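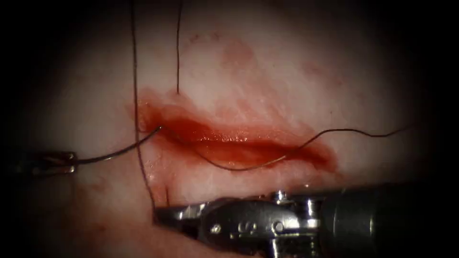
About Drovden

Drovden is a small company in Nusdale. We collect examples of surgical suturing done with robotic instruments, and we prepare these examples so that a learning system can be trained with them. We do not build robots and we do not sell the finished software. Our customers are research teams who have a good model and too little material to teach it.

How we started

We began as a group of 7 people, who met during a university project on needle handling. In this project we lost many months with recordings that could not be used. The video and the arm positions did not agree in time, or the notes said only "suture, good" and no one could remember what was good in it. When the project finished we decided to continue with the part which had given us the most trouble. Today we are 11, and the founders still do a part of the labeling every week.

What we collect

One example is for us one complete stitch. It starts when the needle driver takes the needle and it finishes when the thread is pulled through and the instruments are free again. For each example we keep the video, the movement of both instruments, the opening of the jaws, and the written labels. We also keep the stitches which went badly. A needle that turns in the jaws, a second try at the entry point, a thread that catches on the other instrument: all these have their own label, and our customers ask for them more often than for the clean ones.

Our present collection has the name Shen. It contains 1,304 labeled stitches, and over 300 of them include at least one correction by the operator. We add to it in small parts, and every part receives a version number, so that a team can repeat an old training with exactly the same data.

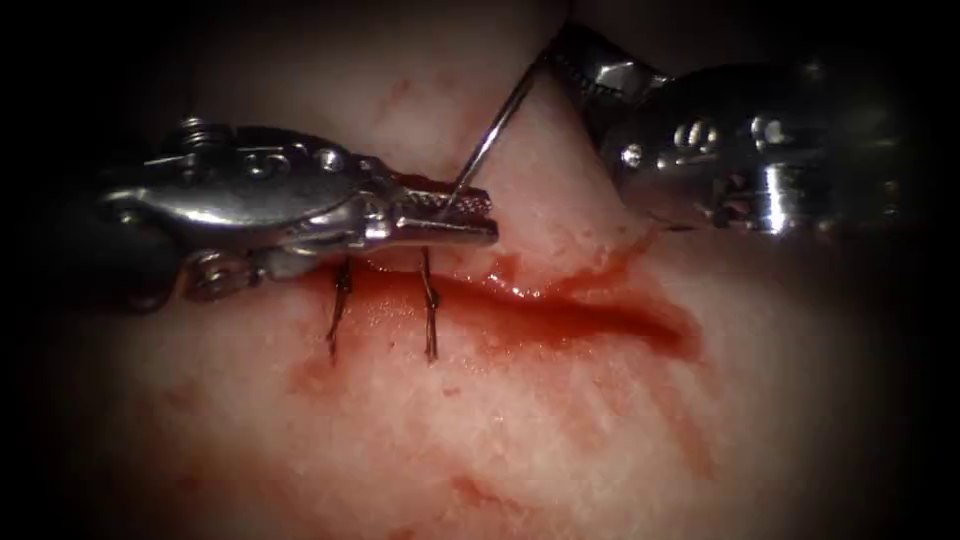

Suturing with two instruments, the needle held in the jaws of the left one.

How we work

The operator sits at a console and controls both arms by hand. Before the first stitch, the operator writes down the plan: where the needle should go in, where it should come out, and which arm will receive it. After the session, a second person watches the recording and marks the phases without reading the plan. Then we compare the two. If they are different, a third person decides, and the reason is saved together with the example.

The handover of the needle between the arms takes the most time to label. There is a short moment in which both instruments may hold it, and for a long time we did not agree among ourselves to which phase this moment belongs. Since May it is a phase of its own. We had to open all the older recordings again for this change, and it was slow work, but the labels are better now.

We also write down the things that look small: which operator worked, how long the session was before the break, if the view was adjusted, if the thread was shortened. We have seen a model learn the habit of one operator and repeat it everywhere. For this reason no operator may give more than a fixed part of any version.

Drirnesard

Drirnesard is our labeling program. First we wrote it only for ourselves, and it still has some corners that show this. It plays the video and the instrument movement on the same time line, and it warns the labeler when the two move apart. Teams who license Shen receive it without extra payment, together with the labeling handbook.

Working with us

We accept visits from research groups in the morning hours, after an agreement by e-mail. If you need a kind of stitch that is not in the collection, please write to us what your system should learn and what it does wrong at the moment. Recordings of the mistakes are very welcome. We answer every message, usually in the same week, and we will say clearly if we are not the right partner for your work.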